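インフルエンザワクチン接種後の抗体価に関する調査　参加者募集のお知らせ

Skodar診療所では、季節性インフルエンザワクチンの接種後に抗体価がどのように推移するかを調べる観察研究を行います。研究の実施にあたり、ご協力いただける方を募集します。検査の取りまとめはDrasitexが担当します。

募集人数
206名（定員になり次第、受付を終了します）

対象となる方
・20歳以上65歳未満の方
・今シーズンのインフルエンザワクチンをまだ接種していない方
・当診療所に4回通院できる方
・日本語の説明文書を読み、ご自身の意思で同意できる方

次に当てはまる方は参加できません。
・過去にワクチン接種で強いアレルギー症状が出たことのある方
・免疫を抑える薬を使用中の方
・妊娠中の方、または調査期間中に妊娠を希望している方
・ほかの臨床研究に参加中の方
・過去4週間以内に献血をした方

調査の内容
初回は説明と同意の手続き、問診、採血を行い、そのあとワクチンを接種します。2回目は接種の4週間後、3回目は12週間後、最終回は翌年4月の来院となります。2回目以降は採血と短い質問票のみで、所要時間は30分ほどです。初回だけは接種後の待機時間を含めて1時間半ほどみてください。

使用するワクチンは国内で承認されているもので、接種費用の自己負担はありません。採血に伴い、痛みや内出血、気分不良が起こることがあります。接種部位の腫れや発熱が出た場合は、夜間でもお渡しする連絡カードの番号にお電話ください。

負担軽減費
初回の来院時に4,000円、2回目以降は1回につき3,350円をお支払いします。交通費は1回500円を上限に別途お支払いします。途中で参加を取りやめた場合も、それまでに来院した分はお支払いします。

事前説明会
8月18日（火）の18時30分から、Cillowビル3階の会議室で行います。予約は不要です。出席しなくても応募できますが、同じ内容の説明を初回来院時に受けていただくため、その分だけ時間が長くなります。

個人情報の取り扱い
検体と質問票には氏名を記載せず、番号で管理します。番号と氏名の対応表は当診療所内に保管し、外部には提供しません。結果を学会や論文で発表する際も、個人が特定される情報は含みません。ご自身の抗体価を知りたい方には、最終回の来院後に書面でお送りします。

応募方法
当診療所の受付にある応募用紙に記入のうえ、窓口に提出してください。郵送でも受け付けます。電話のみでの応募はできません。
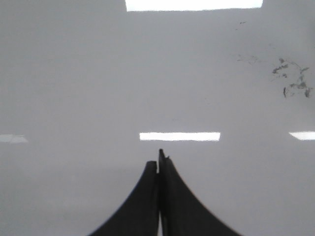
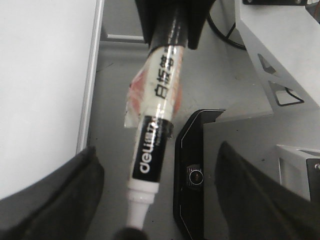
同意はいつでも撤回できます。撤回によって、今後の診療で不利益を受けることはありません。事前説明会では日程の組み方と採血の流れを中心に説明し、質疑の時間を20分とります。板書の内容は配布資料にも載せてあります。資料だけ受け取って帰られても差し支えありません。

会場へは、Kaufmann薬局の角を曲がって2軒目の建物の正面入口からお入りください。駐車場はありませんが、駐輪場は利用できます。当日37.5度以上の発熱がある方は来場をお控えください。

問い合わせ
Skodar診療所　臨床研究窓口
平日9時から16時30分（12時から13時を除く）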